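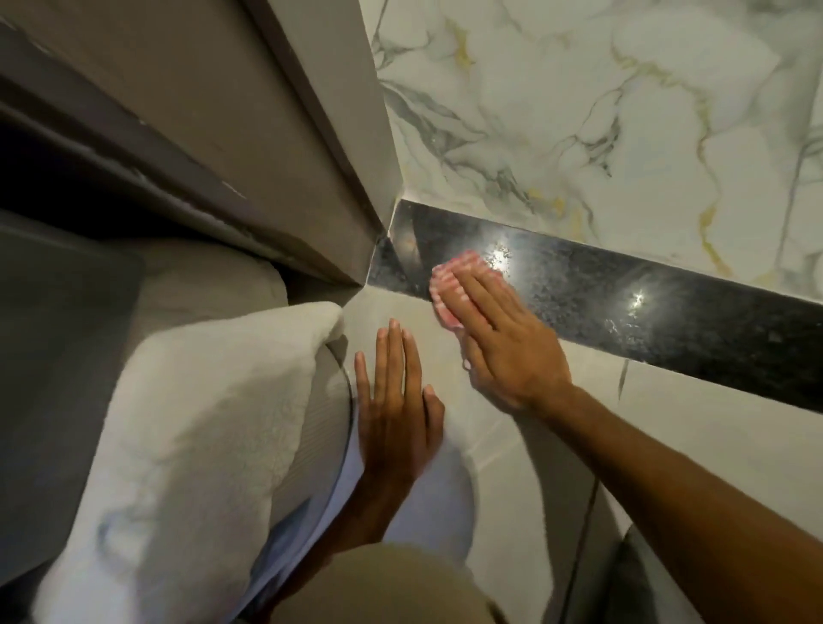
Wiping a black granite strip at floor level, bathroom, door corner.

Bernby Bathroom Surface Log

README and data card, version 2

Summary

The Bernby log is a plain-text collection of 200 cleaning records for bathroom surfaces at or near floor level. It covers granite strips and ledges, door thresholds, the lowest course of wall tile, floor tile within arm's reach of the wall, and the joints between them. Each record describes one surface, the soil found on it, the product and cloth used, and the state of the surface after drying.

The log was started as a working file for the flats at Urnley, where polished stone meets glossy wall tile in most bathrooms and the usual all-purpose sprays left a haze. It is published so that other people who clean or maintain similar rooms can compare methods.

Contents

records.csv
One row per cleaning. Comma-separated, UTF-8, header in the first row.

surfaces.csv
One row per surface. Joined to records.csv on surface_id.

products.csv
Short list of cleaners and cloths with the codes used in the records. Dilutions are given as mixed, in milliliters of concentrate per bucket.

marks.csv
Chips, scratches, stains and etched spots noted on each surface. New in version 2.

notes.txt
Free-text remarks that did not fit a column. Unedited apart from spelling.

Fields in records.csv

record_id
Integer. Not reused when a record is withdrawn.

surface_id
Letter code for the room, then a number for the surface. Surfaces are numbered clockwise from the door hinge.

soil
One of: dust, hair, soap, limescale, grout haze, residue, mixed. "Residue" means a visible smear or film whose source was not identified. It should not be read as soap.

cleaner
Code from products.csv. W is plain water. N is Dimitriou Neutral, the pH-neutral stone soap used for most granite records. No acid product was used on any stone surface in the log.

cloth
Code from products.csv, followed by a letter for how it was held: P for a pad under the palm, F for folded in quarters, E for wrapped over a fingertip or a plastic edge.

passes
Number of complete wipes from one end of the surface to the other. A return stroke counts as a separate pass.

dwell
Seconds between applying the cleaner and the first wipe. The default is 30. Blank means the cleaner was applied to the cloth and there was no dwell.

dry_check
One of: clear, haze, streak, spot. Read after the surface has dried, with the ceiling light on and a flashlight laid on the floor so that the beam runs along the stone.

corner
Yes or no. Records whether the inside corner was cleaned separately from the run of the surface. See Known problems.

Fields in marks.csv

surface_id
As above.

type
Chip, scratch, stain, etch or unknown. A pale line on a front edge is entered as unknown until it has been checked with a fingernail. If the nail catches, it is a chip or scratch. If it does not, the line is treated as a deposit and cleaned before it is entered again.

position
Distance from the left end of the strip in millimeters, measured along the front edge. Marks on the top face have T after the number.

first_seen
Month only.

Method

The same sequence was followed for every granite record unless notes.txt says otherwise.

Remove loose dust and hair with a dry brush or vacuum before any liquid is used. Grit dragged along under a cloth can scratch the polish.

Wet the cloth and wring it until it no longer drips. Apply cleaner to the cloth for short strips and to the surface for runs longer than 300 mm. Keep liquid off the foot of the door trim.

Start at the inside corner and work outward. The first pass covers the top face, the second the front edge. Press with the whole palm on the flat and use the fingertips only where the strip narrows under the trim. A free hand flat on the floor tile takes the weight off the wrist and keeps pressure even along the strip.

Turn the cloth to a clean side for each pass. Rinse with plain water on a second cloth. Dry with a third.

Wall tile above the strip is wiped last, top to bottom, then the joint between tile and stone is dried with an edge-wrapped cloth.

Reading black granite

Most of the effort in version 2 went into making dry_check more consistent. Polished black stone shows everything and also shows things that are not there. Bright spots from a ceiling light can hide a smear sitting directly beneath them, and the silvery flecks in the stone look like dried drops at some angles. The check is therefore made twice, with the head moved to one side between readings. A smear stays in place on the stone when the viewpoint changes. A reflection moves with it.

Veined wall tile has the opposite problem. Gray and gold veining conceals soap film well, and records for these tiles probably under-report haze. Running a dry finger down the tile is more reliable than looking, but it was not done for the early records.

Results in short

Plain water and a well-wrung cloth were enough for dust and hair. Soap needed the neutral cleaner and a separate rinse; skipping the rinse is the most common cause of a haze entry. Limescale on granite was not solved by anything in the log. Repeated neutral washes reduced it on the top face and did little at the joints.

Cloth color made no difference, although light cloths show how much dirt is coming off and are easier to work with on dark stone. New cloths shed lint for the first few uses. Wash them before relying on a dry_check.

Known problems

Corners are under-recorded. In version 1 the corner field did not exist, and older rows were filled in from notes.txt where the notes were clear. The rest are blank. Blank is not the same as no.

The narrow end of a strip where it runs beneath a door frame is hard to reach with a palm pad. Residue there often survives a cleaning logged as clear, as the check was made on the open run of the stone.

Stone type was entered by eye. Surfaces listed as black granite have not been tested.

Passes were counted by the person cleaning, from memory, at the end of each room.

All rooms were cleaned in daytime with the heating on. Drying times will not carry over to an unheated bathroom.

Suitable uses

Comparing cleaners and cloths on polished stone. Drafting a cleaning sheet for similar rooms. Tracking marks on a surface over time.

The log is not suitable for judging stone quality, setting cleaning times for staff, or settling deposit disputes. Marks have a first_seen month, which is when they were noticed – they may be much older.

Changes in version 2

Added marks.csv and the corner field.
Merged the soil codes "film" and "smear" into "residue".
Changed dry_check from a free-text field to four fixed values.
Withdrew the rows for Tronano sealer trials. Sealed and unsealed strips had been given the same surface_id and could not be separated.
Corrected dwell times that had been entered in minutes.

Corrections

Send corrections with the record_id and the column name. Corrections received by November go into the next release. New surfaces are welcome if they include a dry_check and use the cloth codes in products.csv. If a cloth is not listed, describe the weave and leave the code blank.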